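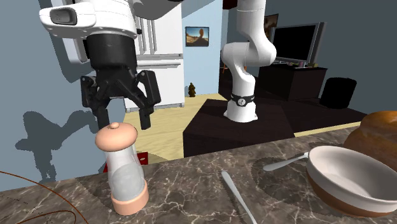 Open fingers over the shaker, with the knife and spoon still out. Marble courtesy of the renderer.

Kitchen Tips for People Whose Kitchen Is a Simulation
Posted January 29, 2023 by Mortimer Montoya

My grandmother kept a drawer of tips cut out of magazines: how to get wax off a tablecloth, how to store an onion. I have a text file of tips for getting a simulated arm to pick up a pepper mill. She fed a family with hers. These are from the Penon kitchen, which is what we call our counter scene, and most of them cost me an evening.

Set the table before you write the planner. Put the objects where a tired person would leave them. My first layouts had everything lined up like a hardware store window, and the planner looked brilliant until Agathe Pruvost dragged a bowl into its path and went to lunch.

Let things settle. When you spawn objects on a counter, drop them from just above the surface and run the physics for 2 seconds before you ask for anything. If a spoon is still humming against the marble after that, its collision mesh is bad. Fix the mesh. Do not turn up the damping until the spoon behaves, as I did, or everything on the counter will move like it's in syrup.

Approach tall things from the top. A mill or shaker is mostly a cylinder on end, and a side grasp sends the wrist through whatever is next to it. Come down from above, fingers wide, and stop short at a pre-grasp pose. I use 6 centimeters over the cap. Check the pose for collisions there, then go straight down, slowly. Yannick Leclerc skips the pre-grasp to save time and has knocked over more pepper than a cruise ship dining room.

Clear bodies are liars. Our shaker has a see-through body, and the depth estimate likes to report whatever is behind it. The cap is solid color, so segment the cap and fit the rest of the object from there. Same trick for jars with lids. For a plain drinking glass I have no tip, only sympathy.

Thin things lie flat and hide. Pens, pencils, forks and knife handles sit so low that a coarse voxel grid rounds them down to countertop. Use a finer grid near the surface and a cheap one higher up. You don't need millimeters in the air where there's nothing but air.
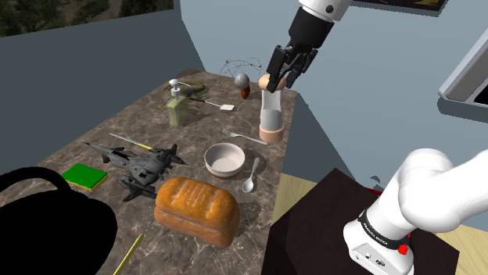

The crowded layout. Fingers on the mill cap, fork and spoon underfoot, jet parked on its side.

Keep a junk layout. This is the one I'd save from a fire. Alongside the tidy scene, keep one with the bread, the sponge, the soap, the spatula, a toy jet and a lizard. Hugo Bodin added the lizard. It has splayed legs and a long tail, and the convex hull around it came out the size of a dinner plate, so the planner gave it the kind of room you'd give a real one. Break shapes like that into smaller hulls. More than 530 runs on the junk layout found bugs the tidy one never would have.

Wiry objects need a decision. If something is mostly loops and gaps, either fill the gaps and treat it as a lump, or accept that a finger may try to thread it. We fill the gaps.

Remember the arm has a body. It's easy to watch the fingers and forget the elbow. Turn on collision checking for every link, and include the pedestal it's bolted to. I left the pedestal out for most of August.

Label your grasps by object frame, never by world frame. Move the mill an inch and a world-frame grasp will close very confidently on nothing.

Log the failed tries with the same care as the good ones. We save the seed, the layout name and the last 5 planner states. Brudero, our replay tool, reads that file and puts you right back at the moment of regret.

Clean as you go. Delete the debug markers before you record anything. Reset the scene between runs with the same function every time, and don't keep a second "quick reset" in somebody's home folder. Yannick, it's in your home folder.

Next time: drawers, and why I'm putting them off.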